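2019-01-04 – Vollonbridge bench, sourdough

Fed the Andus starter with 300 g rye and it is roaring! Best rise since May.
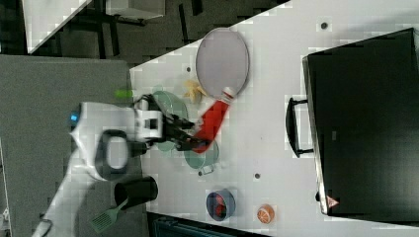 Estard flour next, same water. Crumb far more open – lovely sour smell too.

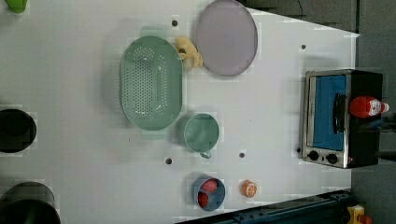

Cassim wheat drinks water like mad. I want to try soaking the grain whole and draining it before milling. An oval colander with small round holes all over the base, like the green one, would suit it nicely.

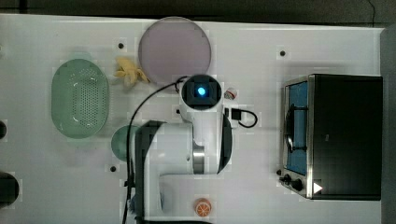 Next bake
Dough weight 719 g, longer proof, hotter stone. Can't wait!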